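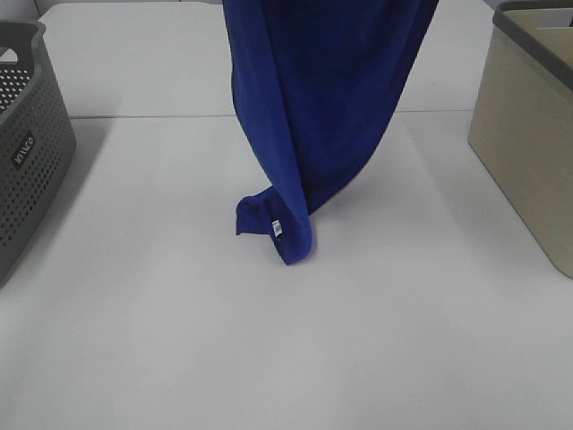
Terminei a segunda leitura de «O Vale de Ezzat», o terceiro romance do ciclo de Fudthorpe, de Joaquim Serrano. A primeira foi em setembro, depressa e em transportes públicos. Desta vez li com caderno ao lado e a cronologia do apêndice aberta.

O ciclo é ficção de fronteira: colonos, gado, disputas de água, um povoado que cresce à volta de um moinho. A acção começa em 1820, com a chegada da família Drorkus ao vale, e este volume termina em 1887, quando o moinho muda de mãos. São três gerações. Serrano resolve o problema da extensão com capítulos curtos, 60 no total, cada um preso a um único ponto de vista. Os saltos temporais só aparecem entre partes, nunca dentro de um capítulo.

A divisão em partes é o que mais me interessou. O livro tem 7, e a quarta está fora de ordem: recua à infância de Tastau Drorkus depois de já o termos visto velho. Na primeira leitura pareceu-me um erro de montagem. Na segunda reparei que o contrato da água, citado de passagem na parte dois, só é transcrito por inteiro nesse recuo, e que a cláusula da servidão altera o sentido do julgamento na parte cinco. Quem saltar a quarta parte (conheço quem o tenha feito) fica sem perceber a sentença.
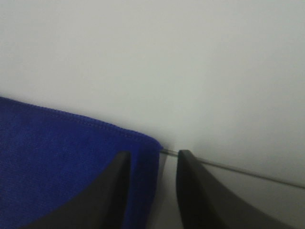

Quanto à prosa, é funcional. As frases são curtas nas cenas de trabalho e alongam-se nas descrições de terreno, que ocupam aproximadamente um quinto do texto. O mapa das guardas está coerente com o percurso da manada, salvo num ponto: na parte três a travessia faz-se a montante do moinho, e o mapa coloca o vau a jusante. Verifiquei nos dois volumes anteriores e o vau esteve sempre a jusante.

O diálogo é a componente mais fraca. Todas as personagens masculinas falam com o mesmo ritmo, e nas reuniões de criadores tive de voltar atrás para saber quem respondia a quem. As cartas da viúva, na parte seis, estão noutro nível. Têm erros de ortografia consistentes, sempre os mesmos, e vão diminuindo à medida que ela aprende a escrever.

A edição é brochada, com papel fino e margem interior apertada. A lombada marcou na segunda leitura. O apêndice traz uma árvore genealógica que revela dois casamentos da parte final, portanto convém deixá-la para depois.

Vou reler o primeiro volume antes de escrever sobre o contrato com mais pormenor.

Comentários (3)

Hashini Akanda
O vau também aparece a montante no capítulo da cheia, no segundo volume. Pode ser outra passagem.

Autor do blogue
Tem razão, não tinha contado com esse capítulo. Vou ver e corrijo o texto se for caso disso.

leitor_do_vale
Eu comecei por este e percebi-se tudo menos o julgamento. Agora já sei porquê.

Este sítio utiliza cookies para melhorar a navegação. Ao continuar, aceita a sua utilização. Aceitar | Saber mais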